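The Trial Period

The machine from Hulleo came in December, in two crates, with a man named Priit Vanags who would not take coffee. He bolted the arms to the cart, ran the cables up the black frame, and asked Teófilo Montoya to sign for a trial period of 300 hours.

"Hours of what?" Teófilo asked.

"Operation," said Priit Vanags.

"Does thinking count?"

Priit Vanags consulted his tablet. Thinking counted.

By the second week it had thought for most of them. Teófilo had bought into the thing on the strength of a brochure in which two arms folded a fitted sheet. He had been married for nineteen years to a woman who couldn't fold a fitted sheet, and divorced for six from the same woman, and he felt the brochure spoke to him personally. The task menu, once he got it open, did not list sheets. It listed TABLE, CLEAR (BETA).

So every morning at nine he laid out a table to be cleared. He had started with his real breakfast dishes, but they went stiff with egg while he waited, and now he kept a sort of practice breakfast with no egg in it.

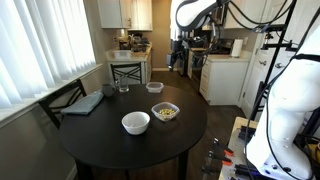
The table at nine, set for clearing.

"It should begin with the bowl," said Jiahui Cui from upstairs, who had come down to borrow a stepladder and stayed for the suspense. "The bowl is the easy one."

"It did the bowl yesterday."

"And?"

"It moved it to the other side of the mug."

She considered this. "My brother used to clear like that."

One of the arms lifted by the width of a finger. They both leaned in. The arm went back to where it had been, and the tablet on the windowsill, which Priit Vanags had left behind for the purpose, reported that a plan had been found and rejected.

"What was wrong with the plan?" said Jiahui Cui.

"The napkin, I think. It doesn't care for the napkin."

"Take the napkin away, then."

"That would be clearing the table," said Teófilo, with some dignity.

At ten she made toast. At half past ten the gripper traveled out over the glass, opened, and hung there so long that Teófilo found he was holding his own hand the same way. Then it closed on nothing and withdrew, and the tablet awarded it a partial success.

"How many hours are left?" she asked.

He looked. "Forty-one."

"And after that he comes and takes it?"

"After that I can extend."

She carried her toast plate to the sink and washed it, and then, without seeming to notice, came back for the mug.

"Leave it," Teófilo said. "It's working up to that one."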